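Analyst and Coaching Assistant, Farkgate Esports (part-time to start)

Farkgate is looking for someone who loves watching team games closely and can explain to five tired players why the last fight went wrong. If you have ever paused a pro match to work out who saw what and when, and then gone back a minute to find the ward that got missed, please keep reading!

We run two rosters. The main team plays in the second division of the Hebden League, and the academy team plays in open qualifiers and in whatever weekend cups we can fit around school and work. Last season the main team finished fourth, one series short of the promotion bracket. We lost that series in five games, and three of them were decided by a fight at the second dragon. We have talked about it a lot since. We'd like to have someone on staff who saw it coming.

About the work

You'd be working next to our head coach and reporting to the general manager. Most of the job is watching, tagging and talking. On a typical scrim evening we start at 6 p.m. and play a block of four games, and you'd sit in on the call, keep notes during play, and bring two or three clips to the review straight afterward. Reviews run for 20 minutes. We're strict about that, because players stop listening after a while and so do coaches.

Between scrims you'd prepare a short scouting report on each upcoming opponent. We like them plain: what they pick first, what they ban against us, where their jungler goes in the opening five minutes, which lane they play through when they're behind. A page is plenty. Our old reports ran to nine or ten pages with win rates on everything, and the mid laner admitted in the end that he'd only been reading the top of the first one.

You'd also help with draft prep. This is the part people get excited about (so do we) and it involves a lot of arguing over a shared spreadsheet. You need to be able to make a case for a pick, hear that the player doesn't feel good on it, and come up with something else without sulking.

And there's the academy team, who are 16 to 19 years old, very keen, and improve at a startling speed when somebody gives them proper feedback. You'd have them to yourself for one review session a week. Our last assistant said it was the best part of the job, and went on to a full coaching role at Bellach after two splits with us. We were sad and very pleased.

What we hope you bring

A solid understanding of the game at a high level. We don't have a rank cutoff. Some of the best analysts we've met are stuck in the middle of the ladder with slow hands and a terrific memory for rotations. That said, you should be able to follow a fast teamfight in real time and say who used what.

Clear speech and clear writing. You'll be talking to players right after a loss, and how you say a thing matters as much as whether you're right.

Some comfort with numbers. We keep our match data in Skarkomon, which holds 2717 tagged games at the moment, going back to our first season. You don't have to know it already. If you can filter a spreadsheet and you're not scared of a chart, you'll pick it up in a couple of evenings.

Evenings free during the season. Scrims and league matches are nearly all after dinner, and there's no way around that.

Nice extras, none of them required: a second language, a bit of scripting, experience refereeing or casting, and any time spent coaching young people in any sport at all. One of our favorite applicants last time came from youth volleyball and asked the best questions of the whole round.

What you get

Twenty paid hours a week during the season and ten in the break, at an hourly rate we'll tell you in our first reply, so you don't have to sit through an interview to find out. The role can grow to full time if we go up a division, and we fully intend to go up a division.

You'd have a desk and a good second monitor at our practice space, though three evenings a week can be done from home. Travel and a room are covered for offline events. There's a team dinner after every league match, win or lose. The arguments at dinner are better when we lose.

We also pay for one course or conference a year. It can be on data, coaching, sports psychology, or something odder if you make a good case for it.

How to apply

Please don't send a long résumé. We'd much rather see how you think. Send us the following:

1. A short note on who you are and how you came to the game. Half a page is fine, and we enjoy the strange routes most.

2. A review of one professional game from the current season, any region. Choose one moment that you think decided it, and tell us what each team knew at that moment and what you'd say to the losing side the next day. Keep it to 60 lines or less. Video with your voice over it is also welcome.

3. A sample of anything you've made for a team, a friend or yourself: a draft sheet, a set of notes, a ward map drawn by hand. If it only exists on paper, mail it to the practice space and we'll send it back to you.

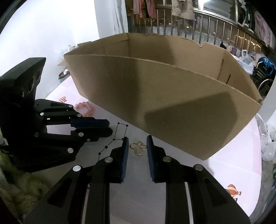
4. Your evening availability from January on, and whether you could travel for a long weekend twice a season.

What happens next

Everyone gets a reply. If we like your review, we'll invite you to a half-hour call with the head coach, mostly about the game you chose, so choose one you won't mind hearing picked apart. After that comes a paid trial evening. You'd join a scrim block, take notes, and lead one short review with the academy players. They're friendly, but they will ask you why.

We decide within two weeks of the last trial. Applicants who don't get the role are welcome to stay on our list for tournament work, such as remote scouting during playoffs, which is paid by the report.

You must be 18 or older to apply. We especially want to hear from people who haven't worked in esports before and from women, who are still too rare on coaching staffs in this league. If a call or a trial evening would be easier for you in a different format, say so in your note and we'll set it up that way.

Applications and questions go through the contact form on the Farkgate site, under "Staff." Put "Analyst" in the subject line and tell us which team you think drafts best right now. We'll probably disagree with you, and we're looking forward to it!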